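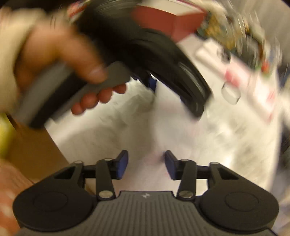 Tabletop rules for two-gripper sessions

The revised handling rules for hand-held grippers took effect at Trudholm in July. The Golville site follows them from September 24, 2019. The main points are below.

Open the jaws fully before bringing a gripper near the table. Nothing should be between the pads when a session starts.

Keep one hand per handle. If the second gripper has to cross over the first, lift it clear and go slowly. Finger pads of the two tools must not touch.

Paper, tissue and light packaging may stay on the table if they are part of the task. Log them on the Brorkitz sheet.

Sessions run up to 18 minutes, then both operators' tools are set down.
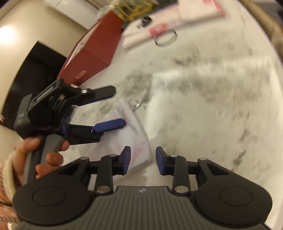

Checks and reporting

Look over the pivot pins and screws before each session. A gripper with a missing pin comes out of use the same day. Send reports to the Ackah desk, extension 74.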